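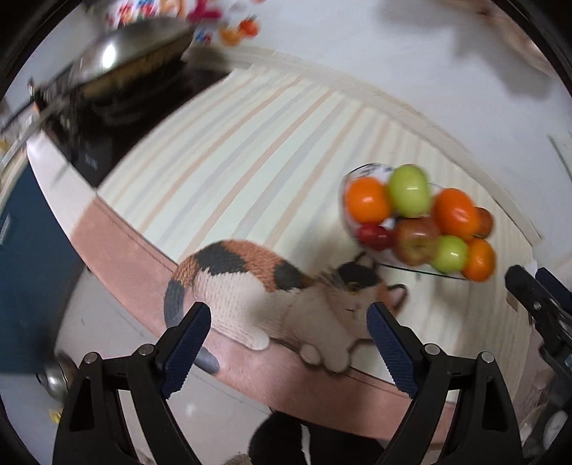
4.2 Setting the Backwash Timer

The Pridach softener leaves the plant with the timer off. Set the clock before the first cycle.

1. Close the bypass valve.
2. Hold MENU for 4 seconds. The hour flashes.
3. Set the hour with the arrow keys and press OK.
4. Enter the water hardness from your test strip.
5. Select a start time. The factory setting is 2:00 a.m.
6. Open the bypass valve slowly — a quarter turn at first — and check both unions for leaks.

NOTE: The display returns to the home screen after 15 seconds without a key press. Unsaved values are lost.

CAUTION: Do not start a cycle with the drain hose disconnected.

If code 13 appears, repeat steps 2 through 5. For replacement timers, order part 2218.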